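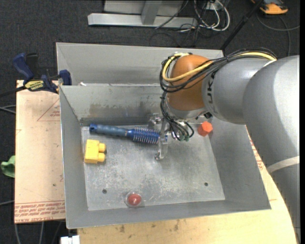 A blue round brush in an open metal bin, with a second bin behind it.

Give the hairbrush its own bin

Writing this fast, before the kids get up. It has been in my head since April and I would like it out.

My position: the household catch-all should be illegal. The basket on the dresser, the drawer under the bathroom sink, the nice bowl by the door. Get rid of it. Put in open bins, metal if you can find them, ugly is fine, one kind of thing per bin. And when there's only one thing of that kind, one thing in the bin. Yes, a whole bin for a hairbrush. I'm serious.

Look at the brush up top. Blue, round, ridged handle, lying near the back of a big gray bin with sloping walls. You know where it is. You could find it half asleep. Compare that with wherever yours is this minute. Mine used to be under a beach towel, or in the car, or in the bathroom drawer with its bristles locked into somebody's headband and a phone charger wrapped around the handle for good measure.

People laugh at me about this. My brother-in-law laughs. He also owns 7 tape measures and can't lay a hand on one.

I came to bins late. For years I was a basket person. We moved to Caltavent when the oldest was a baby and I bought baskets the way other people buy throw pillows. Woven ones, lidded ones, ones with a little cotton liner you're supposed to wash and never do. They looked lovely. They ate everything. A basket with a liner and a lid is a place where a thing goes to be forgotten, and then you buy the thing again. We had bought the same nail clippers so often that when I finally tipped everything out on the bed my husband thought I was starting a business.

Then I took a part time job at Zastutico, the salon on the hill road. Front desk, mostly, plus sweeping, plus putting the tools back at the end of the day. The owner then was Fouad Kassab. Fouad had worked in a restaurant kitchen before he did hair and he ran the back room like a line. Open metal bins along a wooden bench. Round brushes here. Flat brushes there. Clips. Combs. No lids anywhere, he hated lids. If you put a comb in with the clips he would not say a word, he'd just stand there holding it until you noticed.

I thought he was a bit much. First week I thought I might quit over it.

By the second month I could reach behind me without looking and come back with the right brush. And at home I was still spending my mornings on my knees in front of a drawer, with a child in one shoe crying about her bangs. Same person, same hands. The only difference was where the stuff lived.

So. The arguments, in the order people throw them at me.

It wastes space. This is the big one. A round brush takes up hardly anything and you've given it a bin you could bathe a cat in. Okay. But what was the space doing before? In our house it was holding a drawer of things I couldn't find, so call it full if you want, it was no use to me. I would take a half empty bin I use every day over a packed drawer I dread. Space you can't get your hand into is not space you have. Try it: open your worst drawer and get the brush out with one hand, eyes on the child. You'll be there a while.

And smaller bins exist! Start small if the size bothers you. I just think most people go too small, and then the brush pokes out over the edge, and then it gets knocked off, and then it's on the floor behind the hamper with the dust. A long thing needs to lie down flat. Room at both ends.

It's ugly. Sure. Bare metal is not cozy. Neither is a dishwasher. I've stopped expecting the things that do the work in my house to also look like a vacation rental. The bin up there has a scratched floor and some brownish smudges along the back wall and I like it better for that, if I'm telling the truth. You can see them. In a wicker basket those smudges would be down in the weave where you'd never know. Dirt you can see is dirt you might wipe. I wipe mine when I get sick of looking at it, which is a system of sorts. Damp rag, bit of dish soap, dry it right after.

Fouad's rule was that anything you couldn't clean in 20 seconds didn't belong in a room with hair in it. I've looked for a hole in that rule and haven't found one. Hair gets into everything. It gets into liners. It gets into the little felt pads they put in the bottom of drawer organizers. Try getting hair out of felt.

It won't last. Meaning, your family will wreck it. This one I have more sympathy for. My family did wreck it, the first time, because I did what everybody does and set up the entire house in one weekend with labels. I love a label. I printed labels. By the end of the week there was a banana in HAIR and hair ties in the fruit bowl and everyone was mad at me.

Second time, no labels. One bin, on the low table in the hall, hairbrush in it. That was it. I said nothing. The brush went back because the bin was right where you were standing when you finished with the brush. Then a second bin behind it for clips and ties. Left it alone for a good while before I added anything. I think this is where people go wrong, they think storage is about the stuff and it's about where your feet are. Where are you standing when you're done with it? Put the bin there. If that is a dumb place for a bin, well, you have a dumb place with a bin in it and a brush you can find.

Two in a row is a good number by the way. Front one gets the thing you use most. Back one gets the thing that goes with it. Push them right up against each other or small junk will settle in the gap, receipts and scraps and those plastic tags off new socks. Even pushed together you'll get some of it at the join. Pick it out when you pass.

You're just buying more stuff to hold your stuff. My friend Hadi Boutros says this, and Hadi is right about most things so I've tried to take it seriously. His view is you should own less, and then you don't need any of it, not baskets or bins or drawers. He has one comb. It lives in his shirt pocket. Great. Hadi lives alone and is going bald, and I told him so.

But there's something in it. When I did the big tip-out onto the bed, nearly 50 things in there were for hair. For 4 heads. We use maybe six of them. So get rid of some first, fine, Hadi, you win that round. What I'd say back is that I only found out because I had to decide what went in a bin. A drawer never asks. You can always get one more thing into a drawer if you lean on it. An open bin sits there with everything showing and at some point you're embarrassed, and out goes the detangler from two apartments ago.

As for the buying. Mine cost me next to nothing. A couple came out of the Prins bakery when they closed the old shop, dented, perfectly good. The rest came from the restaurant supply place on Wekum Street where they sell seconds out the side door if you ask. Check the rims with your thumb before you pay. Some are folded over and some arent, and a raw edge will get you. You do not need to go to one of those stores with the matching everything. Please don't. Half the trouble is that we're told tidying is something you shop for.

One more and then I have to go, I can hear feet.

What about hanging it? Plenty of brushes have a little hole at the end of the handle, the blue one does, and you could put it on a hook. I've done hooks. Hooks are good for adults. A hook wants aim. It wants you to turn the brush around, find the hole, find the hook, and match them up, and a seven year old with a bus to catch is going to do none of that. She is going to throw it. So give her something to throw it at. It makes a terrific clang too, the whole house knows when the brushing is finished.

I know what this sounds like. A grown woman with opinions on where a brush should lie down. But think how many mornings you've got, and how many of them start with the words "who had the brush". I used to say it every day. My mother said it every day, same tone, I can still hear it comming up the stairs.

There's the clang. One down, two to go, and someone wants toast.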